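Sidra Lodhi Buys Grippers the Way Other People Buy Socks

Ask Sidra Lodhi what a data budget looks like and she opens a spreadsheet with a tab called "Regret."

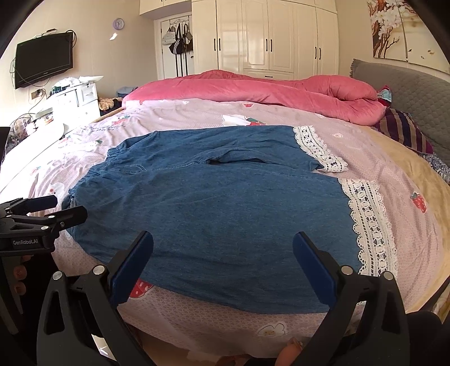 "Everyone wants to talk about the arm," she says. "The arm is one line. Then come the finger pads."

Lodhi plans equipment for Muvska, which is teaching machines to fold laundry. Last September she asked for 200 spare pads and got 9. "Finance felt nine was a generous number. Finance has never met denim."

Her current request covers hand-held grippers, chargers and storage, and runs to 470 lines. Seon-mi Na, who has to sign it, has read them all. "Line 212 just says 'more cables,'" Na says. "I approved it. I've seen the office."

Would Lodhi lease next time? She has a quote from Clistilberg, and she scrolls to it without much affection.

"They charge for returns," she says. "So we'd be paying them to take it away."

The quote is filed under "Regret" for now.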